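시뮬레이션 장면 무작위화, 믿기 전에 확인할 것들

인식 모델의 성공률이 시뮬레이션에서만 높게 나온다면 장면 생성기부터 의심하는 편이 낫다. Rutden 문서에는 물체 배치를 섞기만 하면 일반화가 된다는 식으로 적혀 있는데, 나는 그 말을 별로 믿지 않는다. 이 글에서는 Rutden으로 탁상 장면을 만들고 Nimau 검출기에 넣기 전까지의 점검 절차를 정리한다. 설치는 끝났다고 가정한다.

1. 시드를 고정한다

설정 파일에서 scene_seed를 144로 두고 장면을 세 번 생성한다. 세 번 모두 물체 위치가 같아야 한다. 다르면 물리 엔진 쪽 시드가 따로 놀고 있을 가능성이 크니 physics_seed도 같은 값으로 맞춘다. 기본값이 null이라는 사실은 문서 어디에도 없었다.

2. 안정화 구간을 준다

물체를 떨어뜨린 직후에 렌더링하면 공중에 떠 있거나 상판에 파묻힌 물체가 섞인다. settle_steps의 기본값은 60인데 얇은 물체가 많으면 모자란다. 나는 2,000으로 올려 쓴다. 느려지지만 잘못된 라벨을 나중에 골라내는 것보다는 싸다.

3. 렌더 결과를 눈으로 본다

자동 검사를 통과했다고 넘어가지 말고 몇 장은 직접 열어 본다. 크기 비율, 바닥으로 간 물체, 배경에 묻히는 물체를 우선해서 본다.
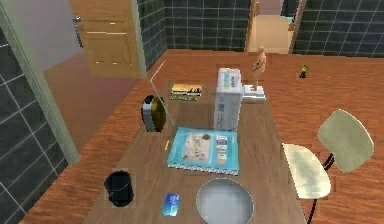

그림 1. 탁상 장면 렌더 결과. 노란 막대 모양 물체는 주변 물체에 비해 매우 작고, 탁자 오른쪽 바닥에도 작은 물체가 하나 있다.

그림 1 같은 장면에서 내가 제일 먼저 보는 것은 왼쪽의 투명하고 가는 막대다. 거의 보이지 않는 선에 가깝다. 이런 물체에도 정답 마스크는 멀쩡하게 생성되므로, 그대로 학습에 넣으면 사람도 찾기 힘든 것을 맞히라고 요구하는 셈이 된다. 파란 책처럼 크고 평평한 물체의 점수가 평균을 끌어올려 문제가 가려지기도 한다.

4. 제외 규칙을 건다

min_visible_pixels와 on_table_only를 켠다. 단, on_table_only는 물체 중심점만 검사한다. 가장자리에 걸친 물체는 통과하니 Menon의 접촉 검사를 같이 돌린다. 투명 재질은 어느 쪽으로도 걸러지지 않아서 재질 태그로 따로 빼야 한다.

5. 물체별로 점수를 본다

Nimau의 요약 화면은 평균값만 크게 띄운다. --per-object 옵션으로 물체별 재현율을 뽑고, 작은 물체와 투명 물체는 별도 표로 만든다. 두 표의 차이가 크면 배치를 더 섞어도 별 소용이 없었다.

Lajos Orbán은 조명 무작위화만 세게 걸어도 충분하다는 의견이다. 내 설정에서는 재현되지 않았다. 조건이 다를 수 있으니 각자 돌려 보고 판단하기 바란다. Jutetti로 내보낼 때는 깊이 단위가 밀리미터로 바뀌므로 export_scale 값도 확인할 것.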